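Search this site Enter keywords

About Drultby

By the Drultby office
Updated April
3 min read

Drultby tests machines that are supposed to do chores. Companies send us their claims, we try the chores, and we write down what happened. We started in a rented unit in Osgate after a few of us got tired of watching two-minute videos of a robot folding one shirt and being told the housework was solved.

It isn't solved. We have 451 chores on our list, from wiping a counter to sorting a bin of mixed screws, and so far we would pay a machine to do very few of them. A dishwasher still beats most of what we've tried, and it has no fingers at all.

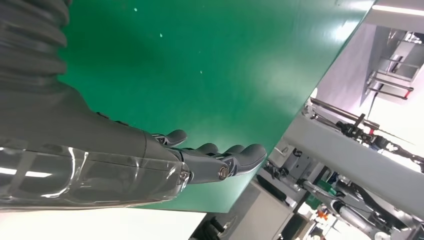 Our rules are plain. A chore has to be done 300 times before we publish a score. The person running the test can't nudge the object into a better spot. If somebody has to step in, that run is a fail, even if the step took half a second. Makers hate that last rule and we get letters about it. We've kept it, for the simple reason that a person with a job and two kids is not going to stand next to a robot waiting to help it with the socks.

Hands get most of the attention these days. We're not sold. A hand with jointed fingers looks right to people, and looking right is worth a lot when you're raising money, but a hand has more parts to wear out than a plain clamp and it needs far more teaching. Maybe the extra trouble pays off one day. We'd like to see it pick up a wet plate first — and then the next one, and the one after that. 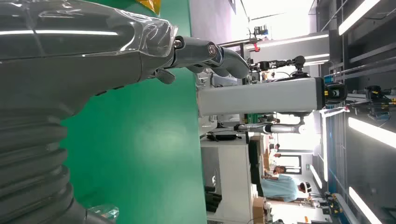
Shop-floor work is a little further along, mostly where the parts arrive the same way every time. Move the parts bin a few inches and the numbers drop. Our Tristinico list covers the shop-floor chores, and the McKinnon list covers the home ones. Both are free to read. The full set now runs to 2571 pages, failed runs included, and we don't trim those at a maker's request.

We take a flat fee for testing, paid up front, and the fee is the same whether the score is good or terrible. We own no shares in any robot company. If you think we've scored something unfairly, write to the Osgate office and ask for a rerun. A few scores have gone up that way. More have gone down.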